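Banana (fruit)

The banana is the long, curved fruit of a very big herb. Yes, an herb! I grew up calling it a tree like everyone else in Wondwood, but there's no wood in that trunk, just leaf bases wrapped tightly together. 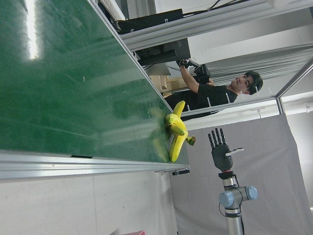

Growing and ripening

Each stem fruits once, then dies back while a new shoot takes over (mine in Putarham took 2 years, and I fussed over it the whole time). Bunches are usually cut green and ripen later. I put mine in a paper bag with an apple, which speeds things up nicely – and the spotty ones go straight into bread.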